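Hamley Student Robotics Laboratory
Equipment Support: Ticket 44
Subject: Push task, contact point drifts to the left during student runs
Status: Resolved
Priority: Normal
Opened by: Yanling Shao, Course Assistant
Assigned to: Gion Hämmerli, Laboratory Support
Opened: Aug 6, 2024

Description of problem

Students in the summer automation course report that the arm at Station 2 no longer reaches the commanded contact point on the block-pushing exercise. The program directs the tip of the rod to the center of the selected block. In the morning session the tip arrived to the left of center on most attempts, and the block turned when it should have moved straight ahead. Team Bolletti recorded an offset of 12 mm. Team Vincze reported the same direction of error and did not record a value.

The exercise counts toward the course grade. The teams request that the fault be corrected or that the affected runs be excluded from scoring.

Steps taken by the reporting party

The controller was restarted and the arm was returned to its home position. The student program was replaced with the reference program supplied by the instructor. The offset remained.

Support log

Entry 1, G. Hämmerli
Ticket accepted. Please leave the board and the blocks in place until the station has been inspected. Please also confirm whether the rod was removed or exchanged at any time after the last calibration.

Entry 2, Y. Shao
The rod was removed by Dehua Deng for cleaning and refitted the same afternoon. No calibration was performed afterward. The board was not moved to our knowledge.

Entry 3, G. Hämmerli
Station inspected. The board is bolted down and does not shift under hand pressure. The reference program was then run at 65 percent speed with a blue triangular block as the target, and the arm was stopped at the contact position for measurement.
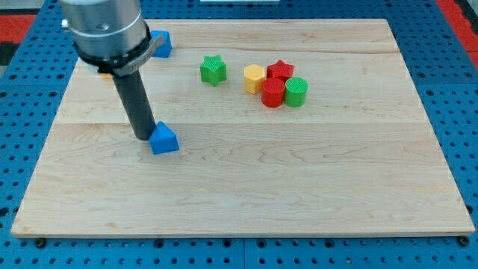
Measured offset at the tip was 11 mm to the left. The test was repeated at low speed with the same result, so speed has been ruled out as a cause. The stored tool length was compared with the fitted rod and found to be correct at 200 mm. The tool angle in the controller is still the value entered in April and does not match the rod as refitted.

Entry 4, G. Hämmerli
Rod loosened, seated fully in the collar and tightened. Four-point tool calibration completed and saved under the existing tool name, so student programs do not need to be edited. Offset after calibration is under 1 mm at the center of the board and at all four corners.

Entry 5, Yogesh Rana, Team Bolletti
Our program was run again without changes. The block now moves in a straight line. We would like to know whether the morning attempts will be scored.

Entry 6, Guilan Kong, Course Instructor
All attempts made at Station 2 in the morning session are excluded. Both teams will receive a replacement session of equal length. Teams should submit the new run files only and should note the ticket number on the cover sheet.

Entry 7, Y. Shao
Replacement session completed by both teams. No further offset observed. The ticket may be closed.

Resolution

Cause: rod refitted at an incorrect angle, with no calibration afterward.
Correction: rod reseated and tool calibration repeated.
Follow-up: the station checklist now requires a tool calibration each time the rod is removed. The signed checklist is to be kept in the Station 2 binder.

Closed by: G. Hämmerli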